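Terrazzo

Terrazzo is a surfacing material made by setting small pieces of stone, glass or shell into a binder and then grinding and polishing the whole thing until it is smooth. It is used for floors, stairs, counters, window sills, tabletops and a good many smaller household things besides, from soap dishes to lamp bases. The name comes from the Italian word for a terrace, and the look of it - a plain background with colored flecks sprinkled through - is so well known that it has long since wandered off onto wallpaper, bedding, wrapping paper and printed vinyl.

Origins

The usual account traces terrazzo to the workers of Venice and the country around it, who gathered up the odd bits left over from cutting marble and pressed them into clay or lime to pave the terraces outside their own homes. The early floors were rubbed down by hand with a heavy stone fixed to a long pole, which was slow and tiring work, and goat's milk is often mentioned as one of the things used to seal them and bring up the color. Older relatives of the craft include the pebble and chip floors of the ancient Mediterranean, though how directly one led to the other is a matter people still enjoy arguing over.

Electric grinding machines changed the trade a great deal in the early twentieth century, as did thin metal divider strips, which let a floor be poured in sections of different colors. Schools, hospitals, train stations and airports took to it gladly, and plenty of those floors are still being walked on today.

Composition

Every terrazzo has two parts, the chips (also called aggregate) and the binder (also called the matrix). Marble is the traditional chip, and it remains a favorite for being handsome and fairly easy to grind. Granite, quartz, recycled glass, mirror and mother-of-pearl are also used. The binder may be cement, which has a soft, slightly chalky character and can be a little porous, or epoxy resin, which can be laid much thinner and takes brighter colors.

Makers sort their chips by size, and the mix of sizes does as much for the finished look as the colors do. A floor made only with small chips reads from a distance as one quiet, speckled tone. Large chips with small ones tucked in between give a livelier surface, and the very big pieces, sometimes as wide as a hand, belong to the style called Palladiana, in which broken slabs are laid out one at a time.

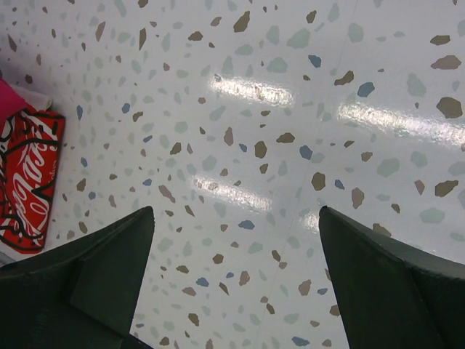

Color is generally the first thing people settle on, and it pays to give it some time. White and off-white grounds have been popular in kitchens and bathrooms for years, as they keep a small room bright and get along with nearly any cabinet or wall paint. Chips in tan-brown, pale sage and slate blue-gray on white, with plenty of the ground left showing between them, make a gentle pattern that is easy to live with, while black and deep red chips on the same white would be a far bolder thing to meet first thing in the morning. Sample pieces are best looked at in the room where the material will go, once in daylight and once in the evening with the lamps on - a color that seems gray in the shop can turn quite green at home.

Finish

Terrazzo may be left with a honed finish, which is smooth and soft-looking, or taken on to a high polish. The difference is mostly one of light. A polished top throws back overhead lamps as bright streaks, which some people love and others find tiresome over a work surface. Honed surfaces hide light scratches better. On floors in wet rooms, slip resistance should be checked before a polish is chosen.

Tiles, slabs and look-alikes

Poured terrazzo is finished in place and can run across a large floor with only its divider strips to interrupt it. Precast tiles and slabs are made in a workshop and laid afterward, so they have joints, usually filled with a grout or resin close to the ground color. On a pale ground a well-matched joint is a faint line that the eye soon passes over.

Many surfaces sold for their terrazzo look contain no stone at all. Porcelain tile, laminate, sheet vinyl and adhesive film are all printed with the pattern, and they have their own good points, being lighter and often much cheaper. A printed pattern will repeat sooner or later, so a patient search for a chip of some unusual shape, and then for its twin farther along, will often settle the question.

Care

Day-to-day cleaning calls for warm water and a mild, neutral cleaner, followed by a dry cloth. Vinegar and lemon juice should be kept away from marble chips and cement binders, both of which are dulled by acid. Spilled wine, coffee and oil are best wiped up promptly, and cement terrazzo needs to be sealed again from time to time. Worn floors can be ground and polished afresh, and small holes can be patched with matching chips and binder, although finding a good match for an old floor may take several trial batches.

See also: Mosaic; Engineered stone; Palladiana; Scagliola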